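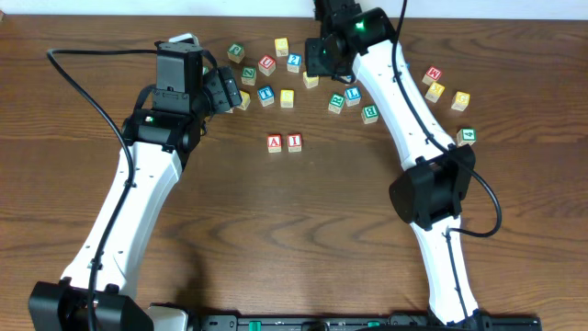
Ticket status: Open, waiting on customer
Product: Stellico newsletter tool
Subject: April mailing went out twice, now stuck at 250

Hello again, and thank you so much for getting back to me so quickly last time. I've tried everything on your list and wanted to write it all down while it's fresh.

I look after the mailing list for Skasivside, our little word games club, and we have 1,972 addresses, many of them going back to the old Lodarus system (I still miss its big green send button!). The first 250 messages go out just fine. Then the progress bar stops, and after 20 minutes I get error 400 and have to log in again.

What I've done so far:

Cleared the browser cache and restarted. Same thing.
Took out the Ding calendar link at the bottom, as you suggested. Same thing, although the page does load faster now, so I've left it out.
Exported the list and opened it as a spreadsheet. I found a few addresses with a space on the end — probably my own typing — and fixed those. Still stops at 250.
Sent to a small test group of our own members. Every message arrived.

I haven't tried splitting the list into smaller groups yet. I'm nervous about people getting the same letter twice, as they did in April, when I had some rather grumpy replies. Is there a way to see who has already had it before I press send again?

Reply from Stellico support, December 1, 2015

Thank you for such a thorough write-up! Please don't resend just yet. Open Reports, then Delivered, and save that list first — we'll use it to leave those folks out of the next batch. Could you also tell us which plan is shown on your account page? The starter plan allows up to 250 messages per mailing, and I'd like to rule that out.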